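Ollow Street Glove and Cloth Drive Moves Into Its Sorting Weeks

May 31, 2018

If you have walked past the old Chrysikopoulos building on Ollow Street lately and wondered why the lights are on so late, the answer is gloves. Gloves, and cleaning cloths, and dish towels, and a great many plastic bags, all of which have been coming in since March as part of the Clemine household drive, and all of which now have to be sorted, folded and bagged before they go out again to the families who asked for them.

The drive began in a very small way. Stelios Mavromatis, who ran a hardware counter in town for most of his working life, had a cousin moving into a first apartment with hardly a thing to clean it with, and he asked a few of his old customers whether they had any spare cloths at home. They did. They had drawers of them, as most of us do, and they also had work gloves, garden gloves and the sort of bright little odds and ends that collect at the bottom of a utility closet. By the end of that first month he had more than he could keep in his hallway, and the Astell tenants' association offered him the use of a carpeted room upstairs.

That was the start of what people in the neighborhood now simply call "the cloth room." Since then 866 bags of household goods have come up the stairs, and 553 of them have been gone through, put in order and sent out to new homes. The remainder are waiting their turn, and Mavromatis would like to see the whole lot finished before the summer heat settles in, as the room has only the one window and gets stuffy by noon.

"I thought it would be a weekend," he said, laughing, when we stopped by on a busy afternoon with the kettle already on. "My wife thought it would be a weekend too, and she reminds me of that. But people have been so generous, and you can't tell somebody who has washed and ironed her tea towels for you that you have run out of room. You find the room."

The work itself is simple enough, and rather pleasant once you get into the swing of it. Soft things are tipped out onto a table in a heap, whatever the color and whatever the size, and then the gloves are matched up, the cloths are shaken out and folded, and the small pieces are set to one side to be dealt with at the end. A second table is kept as clear as possible for bagging. Thin plastic bags are used for nearly everything, partly because they weigh so little and partly because so many of the donations arrive in them anyway and it seems a shame not to send them back out.
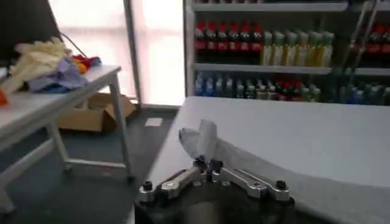
Gloves, it must be said, are the slowest part of the job. A cloth is a cloth, and it doesn't mind being on its own, but a glove wants its partner, and the partner is very often at the bottom of a different bag that came in two weeks later from the same house. Mavromatis keeps the single ones for a full month before giving up on them. Even then they don't go to waste, as the gardeners at the Astell allotments are happy to take odd gloves and wear them mismatched - one lady there is said to prefer it.

Cloths are sorted by what they will be used for and by how much life is left in them. The softest go in with the kitchen bundles, the sturdier ones are meant for floors and windows, and anything too thin is cut down for dusting. Color doesn't come into it at all, though the helpers admit they like to put something cheerful on top when they can, so that whoever opens the bag has something nice to see first.

Each finished household bundle holds 6 cloths and 2 pairs of gloves, with whatever small extras are on hand tucked in beside them. The bundles are handed out through the tenants' association to people setting up a new home, whether they have come from the next street or from a good deal farther away, and there is no form to fill out. You knock, you say how many rooms you have, and you are given what you need along with, more often than not, a cup of coffee and a long conversation about the best way to get limescale off a faucet.

One Clemine resident who picked up a bundle this spring has already come back to lend a hand. She told us she had gone up only to return an extra pair of gloves, sat down for a minute to help with the folding, and looked up to find it was nearly suppertime. She now comes by whenever her shifts allow, and has taken charge of the small pieces, a job everyone else was glad to give up.

Donations are still welcome, although Mavromatis asks that they be washed and fully dry before they are bagged, and that gloves be clipped or pinned together in pairs if at all possible. Plastic bags are fine to bring along, crumpled or not. Paint rags and anything with oil on it should please be kept at home, as there is nowhere in the room to store them safely.

The cloth room is upstairs at the Chrysikopoulos building, through the side entrance on Ollow Street. Bags may be left inside the door when the room is closed, and anyone who would like to help with the sorting can leave a name and phone number with the Astell tenants' association.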